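Laundry arm takes shape in a shared workshop

The builder of the Tendia arm works evenings in a shared workshop and does not want to be named. "My employer makes pumps," he says. "They don't need to hear about this."

He started with a kit base and printed most of what sits above it. The parts have cost him almost $2,000, and the motors took the biggest share. The wrist was redesigned twice. The first version sagged under load – "you could watch it droop" – and the second stripped a gear.

Laundry was his partner's idea. He had planned to sort screws.
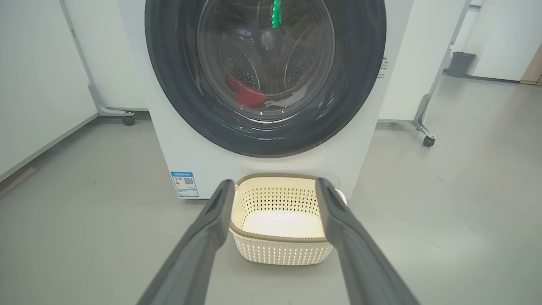
BRUNTON, September – The current job is the basket. The arm has to bring its two long fingers to the rim, one on each side, and hold on in front of the washer door without bending the plastic.

"A basket is harder than a box," he says. "The sides are full of holes and they flex. Squeeze too much and the rim bows in."

He guides the arm by hand first, recording each run, and then lets the software, which he calls Puvness, try to copy him. So far he has 1,282 recorded runs. He threw out the first 200 after finding that a loose screw had shifted the wrist camera.

The glass door is another problem. Overhead lights show up in it, and the software sometimes reads a reflection as an edge. He has tried dimming the lights, but other members need them for soldering.

Clothes come next. He expects those to take all winter. "A sock has no shape," he says. "I don't have a plan for socks yet."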